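Paid session helpers, drinks table – Ninholm

Unari is looking for six people to work at the drinks table in our Ninholm room this July. The work is setting out, resetting and clearing the items used for preparing cold drinks: cutting boards, bowls of ice, cups, fruit, trays and cloths. It is part-time, paid by the session, and needs no bar or kitchen experience.

No alcohol is served or handled.

What the work is

The table is covered in brown paper and divided into cells with blue tape. Each session has a written layout that says which item goes in which cell. You read the layout, put the items where it says, and note the start time on the sheet. When the round is over you return everything to the layout for the next one.

Between rounds you will also:

Slice lemons and top up the ice
Rinse and dry the bowls and cups
Fold the gray cloth and put it back in its cell
Wipe down the tray and the cutting board
Replace paper or tape that has torn or lifted
Write down anything missing, chipped or in the wrong cell

The layouts change during a session. A bowl that holds ice in one round may be empty in the next, and the tray moves more than anything else. Please expect to read the sheet again each time, even once you know the table well. 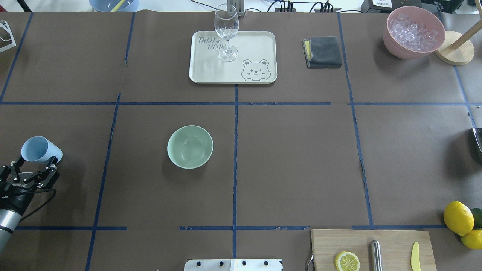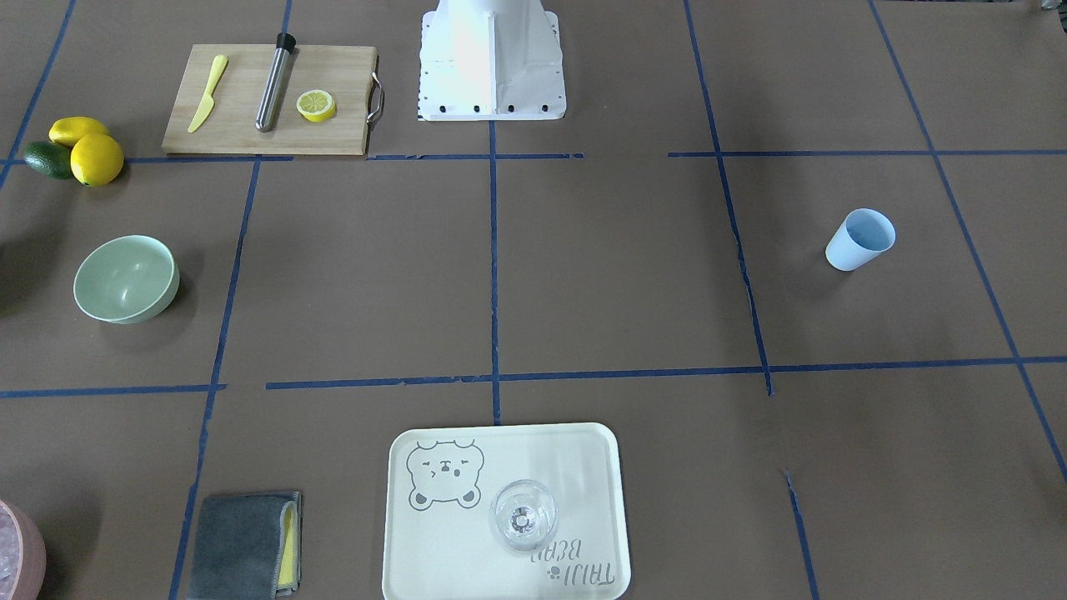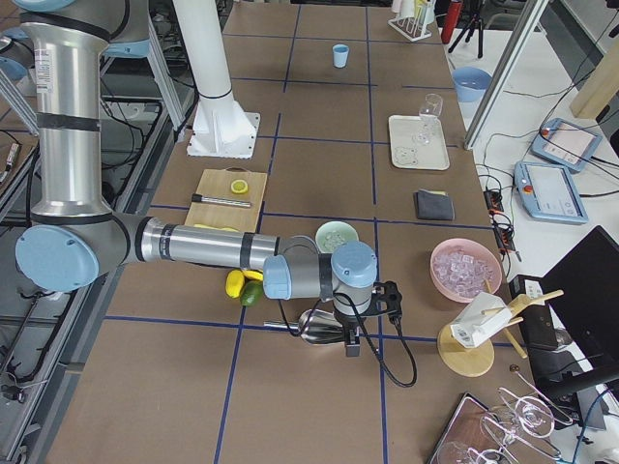

Several people who asked about the earlier sessions wanted to know how tiring the work is. One helper, who did two of them, wrote back that the lifting is nothing to speak of but the bending adds up, that the ice melts faster than you expect, and that anyone with a cut on their hand should bring good gloves before touching a lemon. She also said she would do it again, mostly for the quiet. We have since put a stool at each end of the room, and gloves are now kept by the sink in three sizes.

Hours and pay

Sessions last three hours, with a break in the middle. Morning sessions start at 9 a.m. and afternoon sessions at 2 p.m. You can take one or both on a given day, but we ask that you sign up for at least two sessions a week for the length of the project.

Pay is $21 an hour, including the break and the short training at the start of your first session. Payment is made every two weeks by bank transfer. We do not cover travel, but there is free parking behind the Wovix building next door and a bike rack at the side entrance.

Who can apply

You need to be 18 or older and able to stand for most of an hour at a time. You should be comfortable using a kitchen knife and following a written sheet closely. Good eyesight, with or without glasses, helps – the cell labels on the layout sheet are small.

Please do not apply if you have a citrus allergy. Lemons are cut in nearly every session and the smell stays in the room.

Clothing

Wear closed shoes and sleeves that stay put. Long hair should be tied back. Rings and bracelets come off before you handle food, and there are lockers for them. Aprons are provided.

How to apply

Send a short message through the form on the Unari jobs page with the title "Drinks table". Tell us which sessions suit you, mornings or afternoons, and whether you have worked with food before. A résumé is fine but not required. Applicants we can place will be invited to a short visit, where you will set one layout from a sheet and clear it again. The visit is paid at the same rate.

If the July places are full we will keep your name for the next round, unless you ask us not to. The Iwasaki layout sheets will be used then as well, so the work will be much the same.

Applications stay open until all six places are filled.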